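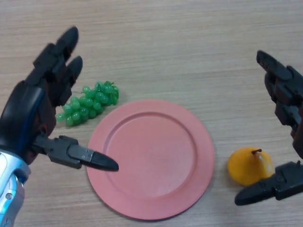

Is it worth taking two kids to a robot open day if none of us knows anything about robots?

Going in knowing nothing is fine, and kids tend to get more out of it than the adults do. Pick a place that runs live demonstrations, show up early, and plan on a couple of hours at most.

Posted by gravelroad_mom

Okay, the longer version, for whoever has the patience. There's a robotics place called Wulter out past the old rail yard, and they're having an open day in February. My sister-in-law sent me the flyer. It says "live tabletop demonstrations, talks, hands-on corner" and that's pretty much it. Tickets are free but you have to reserve a slot, and the flyer says they're capping it at 900 people for the whole day, so I feel like I need to make up my mind soon.

My kids are six and eleven. The eleven-year-old would go to the opening of an envelope if there was a robot in it. The six-year-old is the one I worry about. We did a factory tour last year (bottling plant, long story) and she was done after ten minutes and I spent the rest of it carrying her. I also don't want to be the parent in the back who asks what everyone else already knows.

So what do you see at one of these? Are the robots doing anything or are they just standing there? Is it loud? Can I bring a stroller in case of a meltdown? And is the talk part something we can skip without being rude? Any advice is welcome, I really am starting from zero.

Posted by Sevim Karaca

Hi! I went to the Wulter one last time around and also the one at Gorngate, which is bigger and has worse parking, so I can tell you a little about both. Sorry in advance, I type the way I talk.

First thing, please don't worry about asking basic questions. The people running the tables LOVE basic questions. I asked a young guy why the robot only needed a few fingers when I need all of mine to open a jar of pickles, and he lit up like I'd given him a present. We talked about pickle jars for a good long while. He told me lids are still hard for them and soft stuff is hard too, and then he showed me how he practices the grip with his own hand first to figure out where the thumb should go. My husband had to come find me.

What you'll see is mostly table stuff. I went in picturing big arms welding cars and there was none of that. It was hands. A pair of black robot hands over a regular wooden table, with play food on it, a plate, some fruit, and the job was to get the fruit onto the plate. That's the whole show! It sounds like nothing, and I stood there with my mouth open. You don't think about how you pick up a pear until you watch a machine work out how to come at it from the side. Grapes are the fun ones because there's no obvious place to grab. At the demo I saw, it went for the bunch, stopped, backed off, and tried again a little lower, and everybody around the table leaned in at the same time - grown men with their arms folded, all leaning in. When it finally let go over the plate, people clapped.

It's slow, though, and I'd tell your six-year-old that before you go. My niece was seven when I took her and she'd seen cartoons, so she was expecting it to zip around. She asked me very loudly if it was broken. The lady running it laughed and said no, just careful, and then let her pick which fruit it should try next. After that she was in charge, in her own mind anyway, and I couldn't get her to leave.

Noise wise it's fine. There's a kind of whirring and people talking. The only loud spot at Wulter was the front hall, where they have the coffee. Gorngate was louder all over because it's one big room with a metal roof and everything bounces.

Strollers were okay at Wulter on the ground floor, but the aisles between the tables get tight once it fills up. We ended up parking ours by the coat racks with a bunch of others. Bring a jacket for yourself too! They keep it chilly in there.

The talks you can skip, and half the room does. They're upstairs and they run them a few times. I sat in on one about how they teach the hands by having a person do the same motion over and over, and I liked it more than I expected to, but I wouldn't drag a first grader up there. If your older one wants to go and you have another adult with you, split up. That's what we did and it worked out great.

A few other odds and ends, as they come to me. The hands-on corner has a line and the line only gets longer, so do that first. Stand on the short side of the table, where you can see both hands, because on the long side you end up looking at somebody's elbow. Kids are allowed right up to the tape. There's a vending machine but it only took coins when I was there. The bathrooms are past the Ondel booth, down the hall on the left, and the sign is tiny.

Oh, and the gift table. They sell these little finger kits, cardboard and string, and you pull the string and the finger curls. My niece's lasted two days before the dog got it, but those were two very good days. I'd get one again.

Go! Reserve the slot! If she melts down you leave, it's free, you're out the gas money. And please come back and tell me if they still have the fruit table, I'd like to know if it's gotten any better with the grapes.

Posted by benchtop_ray

Gonna be a little less sunny than Sevim but I agree with most of it.

I've been to a few of these for work (I buy packing equipment, nothing fancy) and the quality depends a lot on who's at the table. If you get the engineer, great. If you get somebody from sales, you'll hear the same three sentences all afternoon. The Yüksel people were at Gorngate when I went and they were good, they let the thing fail in front of us and talked about why, and I respect that. Another booth just had a video on a loop and a bowl of mints.

Things I'd tell a parent. Go in the first hour. By lunch the demos start having hiccups and they'll be waiting around on a restart, and a six-year-old isn't going to wait on a restart. Ask when the next run starts before you settle in at a table. And have your older kid ask what the robot can't do yet. You get way better answers from that one than from asking what it can do. I once got a fifteen-minute answer about a sock.

Also ask how they decide it did a good job. Is it enough that the fruit lands on the plate? Does it count if it bumps the plate on the way? I found that stuff interesting, and your eleven-year-old might too if they're the type to argue about rules.

Parking at Wulter is behind the building, not in front. The front is staff and they do tow. Ask me how I know.

Posted by tomatocan65

we went and my son liked the elevator best. bring snacks

Posted by gravelroad_mom

Thank you all, this is so much more than I hoped for! I reserved us a morning slot and my brother is coming along so we can split up for the talk. I told my daughter she might get to pick the fruit and now she's walking around the house practicing on a banana with two fingers and her thumb, very seriously, with her tongue sticking out. I think we'll be okay.

Sevim, I will absolutely report back on the grapes. Ray, I'm sorry about your car. And yes, packing snacks.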